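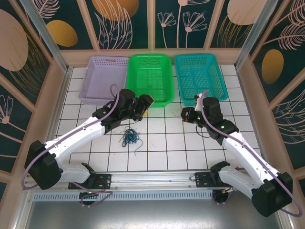
그림 1. 흰 타일 바닥 위의 로봇 팔 두 대.

가금·소규모 사육 > 산란과 행동
6월 | Lorna Quiambao, Beathag McIver, Ramil Bautista
공유 30 · 댓글 8

4. 결과 및 논의

4.1 산란상 이용의 편중

앞 절에서 밝힌 대로 본 연구의 출발점은 사육자들의 오래된 불평이었다. 산란상을 넉넉히 만들어 주어도 암탉들이 한 칸만 쓴다는 것이다. 이 불평은 워낙 널리 퍼져 있어서 뒷마당에서 닭을 키우는 사람 둘이 만나면 날씨 다음으로 꺼내는 화제가 된다. 그런데도 소규모 계군에서 편중의 정도를 끝까지 따라가 본 기록은 우리가 찾은 범위 안에서 드물었고, 있더라도 대개 며칠 만에 끝났다. 알을 줍는 일은 즐겁지만 알을 주울 때마다 적는 일은 그렇지 않다는 점이 이유였으리라 짐작한다.

관찰은 Wirnach 농장의 계사 세 동에서 암탉 33마리를 대상으로 이루어졌다. 각 동에는 산란상을 네 칸씩 두었다. 네 칸은 같은 판재로 같은 날 짰고 크기와 깔짚의 양, 입구 높이도 같게 맞추었다. 적어도 사람의 눈에는 그랬다. 제작을 맡은 Ramil Bautista는 네 칸을 뒤섞어 놓으면 자신도 구별하지 못한다고 하였는데, 닭들은 설치 이틀째에 구별을 마쳤다.

전체 관찰 기간에 수거한 알은 3,549개였다. 이 가운데 거의 80퍼센트가 각 동에서 가장 많이 쓰인 한 칸, 즉 이하에서 '선호칸'이라 부르는 칸에서 나왔다. 나머지는 다른 세 칸과 바닥, 그리고 설계 단계에서 산란 장소로 고려된 적이 없는 여러 곳에 흩어져 있었다. 사료통 뒤가 대표적이고, 뒤집어 둔 양동이와 벽 사이의 틈도 이용되었다. 한 마리는 관찰자가 벗어 둔 겉옷 위에 산란하였다. 이 알은 '기타'로 분류하였고 겉옷에 관한 자료는 수집하지 않았다.

선호칸의 위치는 동마다 달랐다. 첫째 동에서는 문에서 가장 먼 칸, 둘째 동에서도 문에서 가장 먼 칸이었으므로 여기까지는 어둡고 조용한 곳을 좋아한다는 통설이 그럴듯해 보였다. 셋째 동의 닭들은 문 바로 옆, 사람이 드나들 때마다 경첩이 비명을 지르는 칸을 골랐다. 우리는 경첩에 기름을 쳤다. 선호칸은 바뀌지 않았다. 기름을 치기 전과 후의 이용 비율에서도 의미를 붙일 만한 차이를 찾지 못했고, 그 결과 이 개입으로 혜택을 본 쪽은 연구진뿐이다.

4.2 대기 행동

편중의 당연한 귀결은 줄이다. 산란이 몰리는 오전에는 선호칸 앞에 암탉 두세 마리가 서서 기다리는 모습이 반복해서 관찰되었다. 옆 칸은 비어 있었다. 기다리는 개체는 대개 낮은 소리로 시작하여 점차 음량을 높였으며, 안에 있는 개체는 이에 대해 일어나거나 나가는 등의 반응을 보이지 않았다. 오히려 대기 개체의 소리가 커질수록 안쪽 개체가 깔짚을 정리하는 데 들이는 시간이 길어지는 것처럼 보인 날도 있었으나, 이것은 관찰자의 심정이 섞인 인상일 수 있어 분석에서 제외하였다.

대기가 길어지면 결말은 세 갈래로 나뉘었다. 기다리던 개체가 끝까지 기다려 뒤이어 들어가는 경우가 가장 흔했다. 다음은 안에 이미 닭이 있는데도 그대로 비집고 들어가는 경우로, 한 칸에 두 마리가 포개진 상태에서 두 마리 모두 산란을 마쳤다. 셋이 들어간 사례도 한 차례 기록되었다. 이때 맨 아래 개체의 표정에 대해서는 관찰자 사이에 의견이 갈린다. 마지막은 포기하고 옆 칸이나 바닥에 낳는 경우인데, 가장 드물었고 대체로 어린 개체에서 나타났다.

서열과의 관계는 예상만큼 선명하지 않았다. 우리는 횃대 다툼과 모이 다툼을 바탕으로 각 동의 서열을 추정하고, 높은 개체일수록 대기 시간이 짧으리라 기대하였다. 두 동에서는 방향이 맞았다. 나머지 한 동에서는 서열 최상위로 판정된 개체가 거의 매번 순순히 줄을 섰다. Beathag McIver는 이 개체의 서열 판정이 잘못되었을 가능성을 제기하였고, Bautista는 예의가 발랐을 가능성을 제기하였다. 전자를 확인하려고 같은 자료를 다시 채점하였으나 판정은 같았다. 후자를 확인할 방법은 마련하지 못했다.

4.3 가짜 알 시험

산란상에 이미 알이 있으면 다른 암탉도 그곳을 고른다는 설명은 사육자들 사이에서 상식에 속한다. 이를 이용해 비선호칸에 가짜 알을 넣어 두라는 조언도 흔하다. 골프공을 권하는 사람과 도자기 알을 권하는 사람이 갈리며, 둘 사이의 논쟁은 본 연구의 범위를 훌쩍 넘는다. 우리는 도자기 알을 썼다. 연구진 중에 골프를 치는 사람이 없었다.

각 동에서 가장 적게 쓰인 칸에 도자기 알 두 개를 놓고 이후의 이용을 기록하였다. 첫째 동에서는 해당 칸의 산란이 뚜렷이 늘었다가 얼마 지나지 않아 원래 수준으로 돌아갔다. 둘째 동에서는 변화가 없었다. 셋째 동에서는 도자기 알이 사라졌다. 수색 끝에 두 알 모두 선호칸의 깔짚 밑에서 발견되었는데, 누가 어떻게 옮겼는지는 밝히지 못했다. 닭이 알을 굴려 모으는 행동 자체는 잘 알려져 있지만, 칸 사이에는 턱이 있었고 두 칸은 서로 붙어 있지도 않았다. 사람의 소행일 가능성을 배제하기 위해 출입이 가능한 전원에게 물었으며 전원이 부인하였다.

알을 줍는 간격도 영향을 줄 수 있다. 수거를 자주 하면 선호칸에 남아 있는 알이 적어져 유인 효과가 줄고, 그만큼 이용이 분산되리라는 예측이 가능하다. 하루 한 번이던 수거를 오전과 오후 두 번으로 늘린 기간에 선호칸의 비중은 조금 낮아졌다. 다만 같은 기간에 날씨가 더워졌고, 깔짚을 대팻밥에서 볏짚으로 바꾼 동도 있어서 이 차이를 수거 간격에만 돌리기는 어렵다. 깔짚을 바꾼 이유는 대팻밥이 떨어졌기 때문이다. 현장 연구에서는 이런 변수가 늘 설계보다 먼저 도착한다.

4.4 칸을 옮겼을 때

편중이 위치에 대한 것인지 칸 자체에 대한 것인지 가리기 위하여 세 동 모두에서 선호칸과 그 반대쪽 끝 칸의 자리를 맞바꾸었다. 작업은 닭들이 횃대에 오른 뒤 손전등 하나로 진행하였다. 소음을 줄이려 애썼으나 한쪽 칸을 내 발등에 떨어뜨린 제3저자의 발언은 농가 쪽에서도 들렸다고 한다.

다음 날 아침의 결과는 동마다 같았고, 본 연구를 통틀어 가장 깨끗한 결과이기도 하다. 닭들은 자리를 따랐다. 전날까지 외면하던 칸이 좋은 자리에 놓이자 곧바로 줄이 생겼고, 그토록 붐비던 칸은 반대쪽 끝에서 텅 비었다. 옮겨진 칸에 들어가 보는 개체가 아주 없지는 않았으나 잠깐 서성이다 나왔다. 따라서 선호칸이라는 용어는 엄밀히는 '선호 자리'라고 고쳐야 옳다. 이 사실을 알았을 때는 이미 기록지를 전부 인쇄한 뒤였으므로 용어는 그대로 둔다.

자리를 이번에는 30센티미터만 옆으로 밀어 보았다. 네 칸을 통째로 같은 방향으로 옮긴 것이므로 칸 사이의 순서는 그대로였다. 이 경우 닭들은 벽을 기준으로 한 원래의 위치와 줄 안에서의 순서 가운데 어느 쪽을 따를지 선택해야 하는데, 첫째 동과 셋째 동은 순서를 따랐고 둘째 동은 며칠 동안 그 사이 바닥에 낳았다. 둘째 동의 바닥 알은 뒤에 나올 표에서 한동안 불룩하게 솟은 부분으로 나타난다. 독자는 이를 입력 오류로 의심할 수 있으며 우리도 처음에는 그렇게 의심하였다.

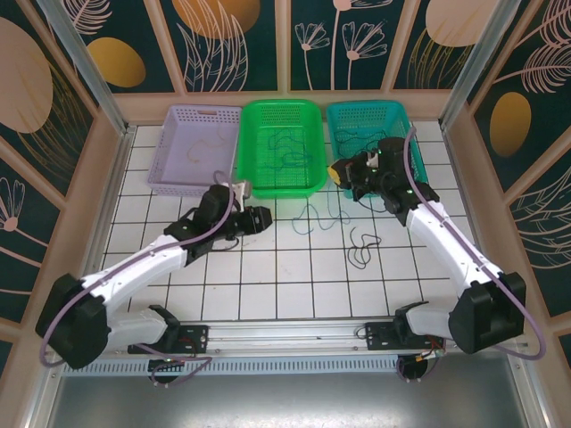

4.5 기록 방식과 한계

산란 기록에는 Edameck 양식을 썼다. 칸마다 한 줄씩 시각과 개체의 다리 고리 색을 적는 단순한 표이다. 단순한데도 빈칸은 생겼다. 특히 토요일 오전의 기록이 성기다. 토요일에는 Yeh 장터가 서고, 알을 팔러 가는 사람과 알을 세는 사람이 같은 사람이었기 때문이다. 토요일을 빼고 다시 계산해도 선호칸의 비중에는 큰 변화가 없었으나, 대기 시간에 관한 수치는 흔들렸으므로 앞의 4.2절은 경향을 읽는 정도로만 받아들여야 한다.

개체 식별에도 문제가 있었다. 다리 고리는 여섯 가지 색을 조합해 썼는데, 주황과 빨강은 계사 안의 아침 빛에서 구별이 어려웠고 진흙이 묻으면 모든 색이 한 색이 되었다. Fatima Babalola가 기록지의 일부를 독립적으로 다시 확인하여 주황과 빨강이 바뀐 줄을 상당수 찾아냈다. 칸별 합계에는 영향이 없다. 개체별 분석에서는 두 색이 들어간 조합을 묶어서 처리하였다. 그래서 본 논문에는 두 마리의 행동을 합한, 대단히 부지런해 보이는 가상의 암탉이 몇 마리 등장한다.

사료는 모든 동에서 Adus 산란 사료를 같은 시각에 주었다. 그러나 Mārtiņš Kivi가 심사 전 초고를 읽고 지적했듯이, 셋째 동은 농가 부엌에서 가장 가까워 남은 채소가 비공식적으로 추가되고 있었다. 농장 쪽에서는 처음에 이를 '아주 가끔'이라고 표현하였다. 셋째 동 닭들이 부엌 쪽 문 옆 칸을 선호한 사정이 이와 관련될 수 있다. 산란 중에도 문소리를 가장 먼저 들을 수 있는 자리라는 뜻이다. 흥미로운 가설이지만 시험하려면 채소 공급을 끊어야 했고, 이에 대한 농장의 동의를 얻지 못했다. 닭들의 동의는 구하지 않았다.

계사가 세 동뿐이라는 점도 적어 둔다. 자리가 칸을 이긴다는 결론은 세 동에서 모두 같았으나, 어떤 자리가 좋은 자리인지에 관해서는 세 동이 두 가지 답을 내놓았다. 통계로 다룰 만한 표본이 아니다. 또한 대상 계군에는 묵은 닭과 그해 처음 낳기 시작한 닭이 섞여 있었고, 어린 개체가 묵은 닭을 따라다니며 자리를 배우는지, 각자 같은 판단에 이르는지를 나누어 볼 수 없었다. 처음부터 어린 닭만으로 꾸린 계군이 있으면 답할 수 있는 질문이다. 한 마리는 관찰 후반에 알을 품기 시작해 선호칸을 여러 날 점거하였는데, 그동안 다른 닭들은 그 위에 올라앉아 낳았다. 이 기간의 자료는 제외하지 않았다.

4.6 사육자를 위한 함의

산란상을 더 만들면 편중이 풀리리라는 기대는 우리 자료에서 지지받지 못했다. 둘째 동에 한때 다섯째 칸을 덧붙여 보았으나 그 칸은 주로 밤에 잠을 자는 용도로 쓰였고, 아침마다 청소할 곳이 하나 늘었다. 깨진 알이 문제라면 칸 수를 늘리기 전에 붐비는 자리의 깔짚을 두껍게 깔고 오전 수거를 한 번 더 하는 편이 손이 덜 간다. 실제로 깔짚을 보충한 뒤 선호칸에서 금이 간 알을 줍는 일은 줄었다.

칸의 위치를 바꾸려는 사육자는 한꺼번에 멀리 옮기거나 아예 옮기지 않는 것이 좋겠다. 어중간한 이동은 둘째 동의 사례처럼 바닥 알을 늘릴 수 있다. 바닥 알은 한 번 시작되면 옮긴 칸을 되돌려 놓아도 며칠은 이어졌으며, 그 며칠 동안은 계사에 들어설 때 발을 디딜 곳을 먼저 살펴야 한다.

끝으로 빈 칸을 철거할지에 대해서는 저자들의 의견이 모이지 않았다. Quiambao는 쓰이지 않는 칸도 대기 중인 암탉이 잠시 들렀다 나오는 곳으로 기능한다고 보며, McIver는 그 목재로 횃대를 하나 더 만들자는 입장이다. 관찰이 끝난 현재 Wirnach의 세 동에는 칸이 모두 그대로 남아 있다. 둘째 동의 다섯째 칸만 떼어 냈고, 그곳에서 자던 두 마리는 넷째 칸으로 옮겨 갔다.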